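Fuvano Woven Basket, Yellow: Review After Two Months on the Counter
Reviewed by Seraina Eder
May 14, 2020

I bought the Fuvano basket to replace a wire one that scratched everything it sat on. I wanted something shallow and washable for the stuff that ends up on the kitchen counter. It comes in yellow or gray. I took the yellow one.

The weave is plastic strip, flat and a little shiny, with a thicker band wrapped along the rim. The strips are stiff. I pressed on the sides with my thumb and they gave slightly and came back. One strip end near a corner was poking out when it arrived. I tucked it in with a butter knife and it has stayed put.
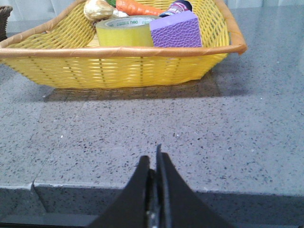
The basket in use, with tape, a purple sponge and the toy carrot and garlic.

Capacity is fair for the price. The maker says it is good for 919 grams, and I have gone over that with onions without any sagging that I could see. Tall things are a problem. The sides are low, so bottles tip when you slide the basket. Wide, squat things do best.

Cleaning takes longer than I would like. Crumbs get into the weave and a cloth only pushes them around. I hold it upside down over the sink, tap it, then rinse with the sprayer. Flour is the worst. Sugar rinses right out. It needs to drain on a towel, and water sits under the rim band for a good hour after the rest is dry. I have not put it in the dishwasher and the tag says not to.

My sister, Sobia Talpur, has the Omside basket in nearly the same size. Hers is softer and folds flat, and she keeps mail in it. It also leans when it is full on one side. The Ruchti one I looked at in the store had a nicer handle but cost twice as much, and I did not need a handle. 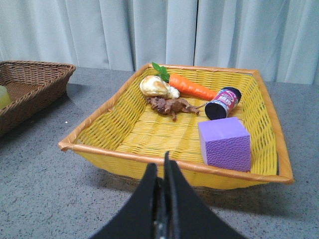
Where the basket has turned out most useful is with the play food. My kids used to leave it all over the kitchen, and a bin with a lid did not help. An open basket they can reach does. The pieces tend to get pushed toward the back, as with the bread roll, the carrot and the can lying on its side, and that leaves floor space for whatever gets thrown in next. A small brown dinosaur or lizard has moved in with the groceries. The carrot leaves rest against the back rim and do not snag, which I had wondered about with a woven side.

Color has held up so far. It sits near a window and I see no fading.

Good: light, stiff sides, smooth rim, easy for kids to carry.
Not so good: crumbs in the weave, slow to dry under the rim, one loose strip end on arrival.

I would buy it again for dry things and toys. For fruit I would look at something with a solid bottom.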